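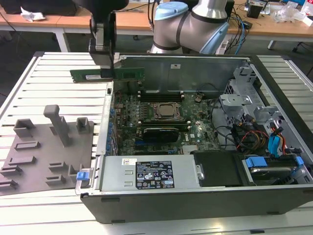 Masson 回复:先泼点冷水,二楼那位说"抓稳了就成功一大半",我不同意。内存条这活儿,抓只占一小部分,难的是最后那几毫米。缺口对不准,你抓得再稳也是在跟主板较劲。不过看到校队肯拿整机来做题目,我是真高兴,比搬积木有意思太多了!

楼主 慢半拍的夹爪:
哈哈冷水收下。补一下背景,免得大家翻前面的帖子:我们是学校机器人社的拆装小组,这学期报了 Holitz 杯的"旧机再生"组,规则是双臂协作,在台式机里完成内存的拔出和插入,10月交方案,之后现场跑。机箱必须侧躺、开盖,内存从夹具上取还是从机箱里取由抽签决定。我们队内给项目起名叫 Tenen,别问为什么,投票投出来的,我投的不是这个。

目前进度:从夹具取条、移到主板上方,这一段已经很顺了。插入还在磨。上周五晚上连着跑了一轮,160 次尝试,完全插到位的 17 次。数字难看,可是第一次看到两边卡扣自己弹上去的时候,整个实验室都在喊,隔壁上自习的同学过来敲门了。

铁皮青蛙:
17/160???兄弟你们这个要到现场还有得熬啊。去年我们做网线插头,也是卡在最后一下。想问一句,你们末端有力反馈吗?还是纯靠位置?

慢半拍的夹爪:
腕部有六维力传感器,但是上周五那轮没开力控,纯位置,就是想看看底线在哪。所以这个成功率我自己倒不太难过(指导老师比较难过)。

Masson:
没开力控那就说得通了。建议直接上螺旋搜索,先轻轻贴住槽口,小幅度画圈,等 Z 方向力突然掉下来再往下压。我们组毕设就这么干的,插 DIMM 很管用。

一杯冻柠茶:
不太赞成楼上。螺旋搜索是给圆孔配合准备的,内存条又长又薄,画圈的时候两头受力不一样,金手指那边蹭来蹭去,几十次下来旧条子就报废了。我更喜欢先斜着放一端,碰到槽底以后再转平,跟人手装的时候差不多。你回想一下自己装机,谁是水平直直怼下去的?

Masson:
我啊,我就是直直怼下去的。

一杯冻柠茶:
……行吧。

Masson:
说正经的,倾斜插入要求你对槽的朝向估得很准,歪一点点就卡在侧壁上,力传感器读出来一团乱麻。螺旋搜索笨是笨,但是容错大。长条形零件把圆改成沿长边的扁椭圆就行了,我也没让他真画正圆呀。

慢半拍的夹爪:
两位别走!这个我们队里也在吵,分成"斜插派"和"贴着找派"。现在的打算是两种都写出来,各跑一轮再说。扁椭圆这个我记下了,今晚就改参数,感觉很有戏!

小满爱焊锡:
弱弱问一个不那么高深的:你们怎么知道内存条在夹爪里有没有滑?我们社团用的 Estov 那款平行夹爪,夹薄片的时候总会慢慢转,看着是平的,到槽口那里就低头了。我刚入社,学长让我负责这块,查了三天资料越查越糊涂。

慢半拍的夹爪:
抱抱,我也是从这个坑里爬出来的。我们的办法比较土:
1)夹爪内侧贴一层硅胶垫,要薄,太厚了压的时候会弹。
2)抓取点放在条子长度的正中间,偏一点点转矩就上来了。
3)移到机箱上方以后停一下,让固定相机拍一张,算条子边缘和水平线的夹角,超过阈值就放回夹具重抓。
第三条最管用,代价是每次多花几秒。

铁皮青蛙:
第三条好评。但是现场灯光怎么办?绿板子配绿板子,边缘提得出来吗?

慢半拍的夹爪:
问到痛处了……条子移到主板正上方以后,背景也是绿的,算法经常把主板上的走线当成边。后来改成拍照的时候让条子的一头伸到机箱外面,用外面的平台当背景,对比度一下子就上来了。就这么一改,识别那部分的代码删掉了 226 行,删得特别爽!

一杯冻柠茶:
这个点子漂亮,我要抄。

小满爱焊锡:
谢谢学长!!硅胶垫厚度方便说一下吗?还有,平时练习你们怎么保证每次起始位置一样?

慢半拍的夹爪:
厚度我得回去拿卡尺量,量完来更新。起始位置靠夹具板,我们自己画图打印的,上面有带槽的小块,条子可以立在里面。第一版槽开得太松,条子会往一边倒,抓起来就已经是歪的了,后来一点一点收窄,改到自己都看烦了。

路过的 Benoît Gilbert:
我给这个组别当过一次评审,说点评分上的事(以今年正式规则为准)。好多队伍把时间都砸在插入上,忘了双臂协作也有分。另一只手要是从头到尾不动,评委多半会问。哪怕只是让它去拨开卡扣,或者把挡路的线缆往旁边拢一拢,分数上都会好看。再就是别碰坏机箱里的东西,扣起分来很疼。

慢半拍的夹爪:
啊啊啊感谢!我们计划里第二只手就是去扳卡扣的,不过还没调通,单独跑可以,两只手一起动的时候路径规划老是互相让,让到最后谁也不走,像两个人在走廊里撞见那种。

铁皮青蛙:
笑死,这个我太懂了。给其中一只设优先级,另一只到等待点停住,别搞同时规划。丑一点,但是稳。

Masson:
反对,比赛有时间分的,停下来等就是白送。可以先错时,跑通了再慢慢把重叠的部分加回来。

铁皮青蛙:
离交方案就剩 14 天了,你让人家慢慢加?先稳住再说吧。

Masson:
14 天够了,我当年用了一个通宵(第二天的课全睡过去了,别学我)。

慢半拍的夹爪:
先按青蛙的来,有空再试 Masson 的。今晚九点以后实验室归我们,力控打开重跑一轮,椭圆搜索和斜插都上,跑完把两边的成功率贴在这楼里。斜插派已经在群里下注了,赌的是一周的早饭。

一杯冻柠茶:
替我押斜插,豆浆要甜的。

小满爱焊锡:
蹲结果,也蹲硅胶垫的厚度!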